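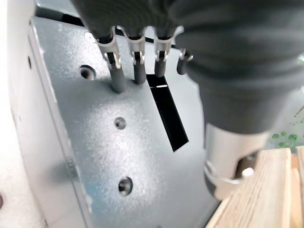
Pricing up your first robot hand is a lovely job once you know where to start, and the place to start is the parts you want it to handle. Put them on the bench and look at them the way a fingertip would. We do a lot of folded metal plates with a powder-coated finish, and a plate like that tells you plenty about your budget before you have opened a single catalogue. There are round holes of different sizes, a long narrow slot with crisp edges, and a raised lip down one side. The tips have to come down close to all of that, and a dark cylinder the width of a finger behaves very differently over a flat patch than it does at the mouth of a slot. Write those features down. They decide which hand you need, and the hand decides nearly everything else you'll spend.

I've now helped plan two of these purchases, one for our own shop and one for Brijesh Tyagi's place at Govstead, and I enjoyed the second far more than the first (we had a spreadsheet by then!). What follows is the order I'd work in.

Step 1. List the parts and the moves

Make one line per part. Give its weight, its finish, its thinnest edge and the moves you want done: pick, turn, hold, press, slide. Keep the moves plain. "Handle brackets" can't be priced, but "pick up a bracket by its lip and set it down flat" can. Our first list had 33 lines on it and we crossed out well over half, mostly jobs that take a person a few seconds and come up once a month.

Step 2. Split the budget into four pots

Arm. Hand. Bits that wear. Everything else.

The arm is the pot people fix on, and it's the easiest one to get a firm quote for. The hand varies wildly, so get your quotes for it early. Bits that wear means tips, covers, clips and screws. Everything else is the stand, the guarding, the cables, the training days and the shelf you'll need for all the boxes.

Meenakshi Chauhan, who does our buying, insists on a separate line for delivery and unpacking, and she has been proved right both times.

Step 3. Ask about the tips first

Ring the supplier and ask these before you talk about the hand itself:

Can I buy one tip, or only a full set?
Can my own staff change one, and with which tools?
What happens to the price of a tip if I want a different length?
Is the cover sold separately, and how long is the wait for one?

We asked Visinel and Ahuja the same questions in the same week and put the answers side by side. It took an afternoon and it changed our minds completely about which quote was the cheap one. Set aside a year's worth of wearing parts from the start. We put down 2,000 for ours and ring-fenced it, so that no one could raid it for a nicer stand.

Step 4. Borrow time before you buy

Ask for a trial with your own parts. Take scruffy ones as well as good ones: a plate with a scratched coat, one with a burr left in the slot, one that was bent a touch out of true. Rekha Kurup came along to ours with a box of rejects and it was the most useful box in the room. Get close to the fingertips and watch how they meet the surface, particularly near holes and folded edges. If the supplier will let you record it, do, and write the part number on every clip.

Step 5. Plan the bench

Measure the reach of the arm with the hand fitted, covering and all. A padded hand is bulkier than the drawing suggests. Leave room for a person to get in beside it to swap a tip, and think about light too, as speckled powder coat glints and you'll want to see what's going on. Check your sockets. At Sunderby we were two short and the electrician couldn't come until July.

Step 6. Write the one-page version

Boil it all down to a page for whoever signs it off: the parts, the moves, the four pots, the quote you prefer and the one you'd take as a fallback. Attach the long list for anyone who wants it. Shalini Tripathi read ours on a train and rang back with a single question, which was about spare covers.

If you'd like a copy of our blank spreadsheet, send a message through the contact page and I'll happily pass it on. The tab for wearing parts was done by Aminu Abubakar and it's the best bit.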